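ロボット工学実習II 配布資料 第2回
施設見学および公開デモンストレーションの要点
担当:Béla Vincze

1. 本資料の位置づけ

本資料は、Skurnley社の自動組立評価室で行われる公開デモンストレーションの受講者向け資料である。第1回で扱った座標変換と逆運動学の内容を前提とする。見学後のレポートは第7節の課題に従って作成すること。

デモは前半と後半に分かれる。前半は双腕セルのシミュレーション、後半は実機セルの見学である。説明は同社のGizella Gulyás氏が担当する。質疑は各部の終わりにまとめて受け付ける。

2. 用語

セル:ロボット、作業台、治具、周辺機器を含む作業単位。
ワーク:組立・搬送の対象物。
手先座標系:手首フランジ先に取り付けた工具の基準点に固定した座標系。
教示点:軌道の通過点または停止点として登録した位置・姿勢。
干渉領域:二台の腕の可動範囲が重なる空間。排他制御の対象とする。
サイクルタイム:ワーク一個の投入から排出までに要する時間。

評価室では軌道計画ソフトウェアをGuillot、セル制御系をOdotauと呼んでいる。いずれも社内の名称であり、レポートでもこの表記を用いてよい。Betenは後半で見学する実機セルの名称である。

3. 前半:双腕セルのシミュレーション

3.1 目的

実機に軌道を転送する前に、到達性、腕同士の干渉、ワークへの接近方向の三点を検証する。物理演算を有効にした状態で軌道を再生し、接触の有無を判定する。描画は確認用で、判定には形状モデル間の距離計算の結果を用いる。画面上で離れて見えても、距離が閾値を下回れば不合格となる。

3.2 セルの構成

大型の作業台を囲んで二台の腕を配置する。各腕の台座は独立しており、相互の位置関係は基準座標系に対する同次変換行列で与えられる。台座の位置誤差は手先でそのまま、角度誤差は腕の長さに応じて拡大して現れる。角度の校正が特に重要となるのはこのためである。

作業台上には内部に部品をもつ暗色のケース、水色の基板状パネル、上面の開いた箱を置く。ケースの開口部では縁と内部の枠が接近方向を制約する。手先を斜めに差し入れる姿勢では、手首より上流のリンクが縁に近づきやすい。 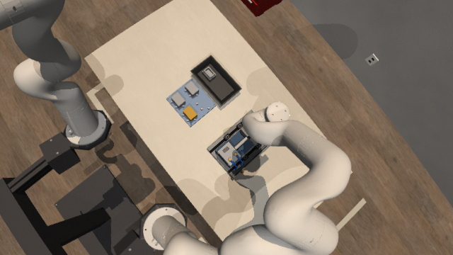

3.3 観察の要点

(1) ケースに手首を近づけた腕について、肘の位置と台座の位置の関係を確認する。同じ手先姿勢に対する別解(肘の向きが異なる解)が成立するかを検討すること。
(2) パネルと箱はほぼ接するほど近い。一方に接近する軌道が他方の上空を通る場合、退避高さをどう設定するかを考える。
(3) もう一方の腕の台座は作業台の長辺の脇にある。干渉領域を作業台座標系で表し、略図に記入する。
(4) 俯瞰視点では高さ方向の余裕が読み取れない。Gulyás氏が視点を切り替える際に、側方からの隙間を記録する。

3.4 軌道計画の手順

Guillotにおける計画は次の順に行われる。
・初期姿勢と目標姿勢の入力
・逆運動学解の列挙と関節限界による除外
・サンプリングによる経路探索(反復上限3,000)
・経路の短縮と平滑化
・速度・加速度制約を満たす時間パラメータの付与
・全区間の距離計算による再検査

平滑化のあとに再検査を行う点に注意する。短縮処理で経路が障害物側に寄り、探索時に確保されていた隙間が失われる場合がある。反復上限に達した場合は解なしとして終了するが、これは解の不存在を意味しない。乱数の種を変えて再試行するか、中間の教示点を追加する。

4. 後半:実機セルBetenの見学

Betenでは、前半で検証した軌道の一部を低速で再生する。腕の運動中は柵の内側に入らないこと。教示装置の操作は同社の担当者のみが行う。

見学で確認する項目は次のとおりである。
・非常停止スイッチの配置と、停止後の復帰手順
・Odotauにおける排他制御の表示(どちらの腕が干渉領域の使用権をもつか)
・手先の接触検出閾値。デモ時の設定は30 Nである
・シミュレーションと実機における停止位置の差の測定方法

停止位置の差には、台座校正の残差、減速機のたわみ、工具長の設定誤差が含まれる。単一の姿勢での測定からはこれらを分離できない。姿勢を変えた複数の測定が必要となる。

5. 干渉領域の排他制御

干渉領域への進入は要求・許可・解放の三段階で管理する。腕Aが使用権を保持している間、腕Bは待機点で停止する。待機点が領域境界に近すぎると制動距離を確保できず、遠すぎるとサイクルタイムが延びる。

待機点から境界までの最小距離 d は次式で見積もる。
d = v・t + v^2/(2a) + m
v:境界方向の速度、t:通信と制御の遅れ、a:減速度の大きさ、m:余裕量。

減速度には最大可搬質量での値を用いる。無負荷時の値で計算すると、ワーク把持時に距離が不足する。

二台が互いに相手の保持する領域を要求するとデッドロックになる。Odotauでは領域に番号を付け、番号の小さいものから順に要求する規則によって回避している。

6. 持ち物・注意事項

筆記用具、保護めがね、本資料を持参する。長い髪は束ね、首から下げる名札は入室前に外す。集合は評価棟161号室。遅刻者は前半終了まで入室できない。評価室内での録音は認められない。

7. レポート課題

課題1 3.3の(1)から(4)について観察結果を述べよ。略図には基準座標系と両腕の台座座標系を明記すること。
課題2 第5節の式を用い、v = 0.5 m/s、t = 0.04 s、a = 2 m/s^2、m = 0.05 m のときの d を求めよ。さらに v を二倍にした場合の d を求め、各項の寄与を比較せよ。
課題3 軌道の平滑化後に再検査が不合格となった場合の対処を二通り挙げ、計算時間の観点から比較せよ。
課題4 実機で測定した停止位置の差から台座の角度誤差を推定するには、どのような姿勢の組を選ぶべきか。理由とともに述べよ。

図には番号を付け、本文中で参照すること。数値には単位を付す。提出先は実習室前のレポート箱とする。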